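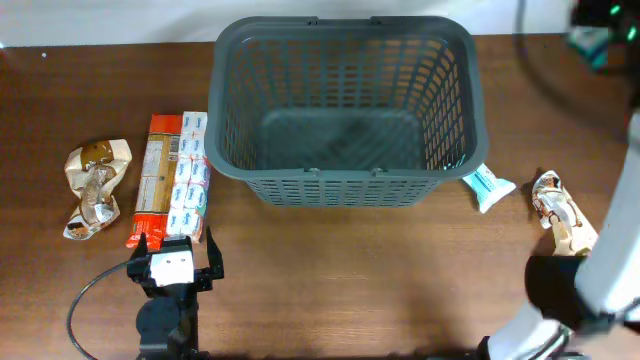
日曜なのに結局朝から机に張りついて見積もりとにらめっこ。来期の機材予算、月曜の朝までにサティシュさん(Bansalさんね)に出す約束なのに、まだ合計欄が埋まらない!

今ほしいものを書き出すとこうなる。グリッパーの指の替え、ケーブルをまとめるやつ、カゴをもう何種類か、それから腕をもう一組。最後のだけ桁が違うのはわかってる。わかってるけど、お菓子の袋をカゴに入れる作業を本気で続けるなら、二本だけで昼も夜も回すのはきついと思うんだよね。片方を調整に出したらその日はまるごと止まるわけで。

VamixとGrunlowの両方から見積もりが来ていて、Vamixのほうが本体は安い。ただし保守が別料金で、期間が366日(なんで一日多いの? うるう年対策?)。Grunlowは保守込みだけど納期が長くて、今頼んでも届くのは年明けになりそう。リヤに電話で相談したら「安いほう買って浮いた分で予備の指を買えば」と即答だった。そういう思い切りのよさ、わけてほしい。

指の替えは54ドルのセットを三つ入れることにした。ここはもう迷わない。硬い箱ならいいけど、くしゃっとした袋は形が毎回違うし、ティッシュのまとめ買いパックみたいな大きめのものは幅が指ぎりぎりだし、幅広の指も一度試したい。ケディルさんは吸盤を推してるけど、しわの寄った袋に吸盤ってどうなんだろう。試すにしてもポンプがいるし、ポンプを入れるとまた予算の欄が一行増える……。

カゴは今の濃いグレーの、側面に穴がずらっと並んでるやつが気に入ってる。軽くて洗えて、縁に持ち手の穴もあるし。ただ同じ形ばかりで練習させても、よそのカゴに替えたとたん困りそうなので、浅いのと丸いのを足したい。これは経費というより、もう自分で買ってきちゃおうかな(前にそれをやってボントゥに領収書のことで怒られたので、やっぱりちゃんと申請します)。

あと地味に悩んでるのがお菓子代。消耗品で通るのか食費扱いなのか、去年の表を見ても書いてない。カルキダンさんは「練習用サンプル」って書けばいいよと言う。うそじゃないしね! ビスケットもサンプル、ティッシュもサンプル。予備費に2000ドル積んであるから、最悪そこから出す手もあるんだけど、予備費はできれば触りたくない。秋のうちに使うと冬に泣くのは経験済み。

お昼はおにぎりを立ったまま食べて、午後は表の続き。夕方、腕の追加だけ「第二希望」の欄に移したら、急に全体が現実的な金額になった。さみしいけど、これなら通る気がする。Tsegayeの中古が出たら一応見せてもらうことにして、メールだけ送っておいた。

まだ送料を入れてない。お風呂に入ってからやる。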